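Laying out parts on a printed sheet before assembly: plate size, paper or board, order of placement?

Posted in Workbench & Assembly

feltboard77

I put together small kits of flat plates and cylindrical pegs, mostly in batches, and I want to move from sorting trays to a single layout sheet with the outline of every part printed on it. The idea is that each part goes on its own outline, and an empty outline means a missing part. I have read two older threads on this site, but both concern hand tools in foam drawers. My parts are smaller and the sheet has to be cleared and refilled for every kit.

Current state: one large sheet, printed at a copy shop, taped at the corners to a dark table. Parts are white plates and colored pegs. Problems so far:

The outlines are drawn at exact part size, and the line disappears under the part. I can't judge whether a part is centered.

The cylinders roll. Any bump on the table moves them off their outlines.

White plates on white paper are hard to see from a standing position.

I would prefer not to buy a shadow board. The Van Acker boards I priced are cut to order and my kit changes every May. What margin should the outlines have, and is there a standard order for filling the sheet?

Edit: table is flat and does not wobble. Checked with a level.

mill_and_reamer

There is no standard that I know of for kits this small. The following is what we settled on after filling 1,000 or more sheets with a comparable part mix.

Outline margin

Draw the outline larger than the part by a constant offset on all sides. We use 1.5 mm for parts under 50 mm and 3 mm for anything larger. A constant gap is easy to judge by eye. An exact-size outline gives no visual reference once the part is down, as you found. Use a line weight of 0.5 mm. Thin hairlines vanish under overhead light and thick lines make the gap hard to read.

Do not scale the drawing to fit the page when you print. Check a printed outline with calipers before the whole sheet is used. Copy shop plotters can be off by up to 1 percent in the feed direction, and on a long sheet that is enough to put the far row out of place.

Sheet material

Matte paper, 180 gsm or heavier. Gloss causes glare and lets round parts slide. Paper that has been stored rolled should be laid flat under weight overnight before it is taped. If the sheet curls at one edge, retape it. Do not put parts on the curl to hold it down.

A dark table under a white sheet is a good choice. A part that has strayed past the edge of the sheet stands out if it is a light color. 

Order of placement

Start with the row farthest from you and work toward yourself. Reaching over a filled row is the main cause of displaced parts. If two sides of the table are in use, split the sheet down the middle and keep each side to its own half.

Within a row, plates first, then pegs. Plates are stable and give you a reference. Pegs go down last and get touched least.

Stand cylinders on end if the height is less than 3 times the diameter. Above that ratio they tip, and they need to lie in something. Strips of card glued along both long sides of the outline are sufficient.

Color

Put the contrast in the small parts. The large plates can stay white if the outline is clear, since their size makes them easy to find. The small parts are the ones that get lost. We use blue for every cylinder, and a short row can be checked from across the table.

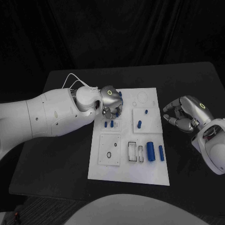 Clearing the sheet

Remove parts in the reverse order: pegs, then plates, nearest row first. Lift each part straight up. Sliding parts off wears the print, and the outlines fade soonest along the near edge, where traffic is highest. Replace the sheet when any line is broken for more than 5 mm. Keep one unused sheet flat in a drawer so the replacement comes from the same print run.

If you add part numbers, print them outside the outline, on the side facing the person doing the filling. Numbers inside the outline can only be read when the part is absent. That is useful for restocking but not for checking. We print both, with the inside number in gray.

konell_user

I just use the Konell cutting mats and draw on them with a paint marker. Works fine. Pegs don't roll much on it because the surface is a bit rough. Marker comes off with alcohol when the kit changes.

tolerance_stack

Mostly agree with the long reply. Two corrections and one addition.

The 1.5 mm offset is too small if the parts are placed with gloves on. With nitrile gloves I would go to 2 mm, and with anything thicker to 4. Fingertip contact on a thin plate pushes it sideways on release, and the amount depends on how you let go. Try it with your own plates before you commit to a print run.

The 3 to 1 rule for standing cylinders assumes a flat, square-cut end. Molded pegs often have a slight crown or a gate mark on one face. Stand them on the other face, or lay them down regardless of the ratio.

On visibility: before changing part colors, try a light gray fill inside the outlines, 10 to 15 percent. A white plate on a gray field with a white border is readable from standing height, and an empty position shows as a solid gray shape. It costs nothing if you are reprinting anyway. Stay below 20 percent or the inside numbers will not show.

Regarding the cutting mat: it is an acceptable surface, but paint marker builds up a ridge, and small plates will sit on it at an angle. I had the same trouble with a Woltex mat. Flat print is better for anything under 2 mm thick.

For tape, use low-tack paper tape on all 4 corners plus the midpoint of each long side. Corners alone let the center lift when the humidity changes.

feltboard77

Reprinted with a 2 mm offset and a 12 percent gray fill. The plates are now visible from where I stand. Card strips are on the peg row only. I measured the far row after printing and it was 0.9 mm long in the feed direction, so the plotter note was relevant. The shop reran the sheet with a correction at no charge.

Still undecided on numbers inside the outlines. Leaving the thread open for that.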